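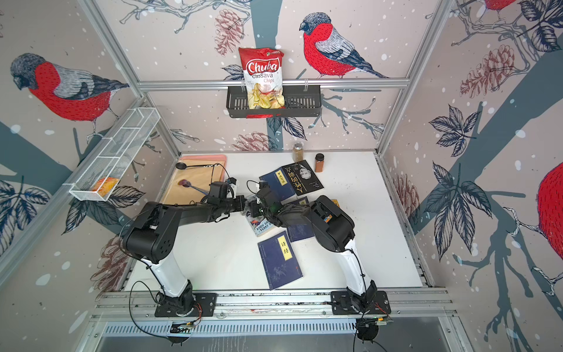

How to work out whether rents in your area are outpacing wages

You will need a spreadsheet, an afternoon and two sets of figures covering the same years: one for rents, one for earnings. The method was put together for the Stakbridge tenants' group by Asabe Ogunleye and works for any town or district where somebody publishes both.

Step 1: Pick your area and stick to it

Council boundaries are usually easiest, as most published figures follow them. Postcode areas cut across councils and you will end up mixing two places. If your council was merged or redrawn during the years you want to look at, start from the year after the change.

Step 2: Get the rents

Look for the median monthly rent, which is the middle one when all rents are lined up in order. The mean gets dragged upwards by a few very expensive homes. Check whether the figure covers new lettings only or all tenancies. New lettings move faster. Either will do, but write down which one you used and don't switch halfway.

Put the years in column A and the monthly rent in column B.

Step 3: Get the earnings

Use median gross earnings for people who live in the area. Figures for people who work there are often listed on the next tab and can be quite different. In Stakbridge a lot of the better paid jobs are held by people who commute in from Flinarach, so the workplace figure makes residents look richer than they are.

If earnings are given per week, multiply by 52 and divide by 12 to get a monthly figure. Multiplying by four leaves out several weeks' pay over the year. Put the result in column C.

Step 4: Turn both into an index

Rents and wages are different sizes, so comparing the pounds directly doesn't say much. Set the first year to 100 for each. In D2 type:

=B2/B$2*100

and in E2:

=C2/C$2*100

Copy both down to the last row. A rent index of 116 means rents are 16 per cent higher than in the first year. If the earnings index for the same year is 113, earnings have risen by 13 per cent, and rents have pulled ahead.

Step 5: Work out the share of pay

In F2 type =B2/C2 and format the column as a percentage. This gives the median rent as a share of one person's median gross pay. Plenty of households have two earners, and tenants tend to earn less than owners, so it doesn't describe any particular household. It is useful for seeing the direction of travel.

Step 6: Try a different starting year

Move the start forward a year or two and see if the picture changes. If the gap disappears when you do this, your first year was probably an odd one. Say so when you publish. Modupe Danladi redid our sheet with three different starting years and the gap narrowed in one of them, so all three are now on the chart.

Small samples

Some local rent figures rest on very few lettings. The number is normally given in a column called "count". Our latest year had 1,434 lettings for the whole district, but only 302 of them were one-bedroom flats, and the one-bedroom median jumps about from year to year as a result. For small groups, take the average of three years.

What the result can't tell you

Rents rising faster than wages does not show the cause. Too few homes, cheaper borrowing, more people sharing and a change in the kind of homes being let can all produce the same line on a chart. To say anything about supply you will need household numbers and completions as well.

Page last updated April 6, 2024. The next earnings figures will be added in July.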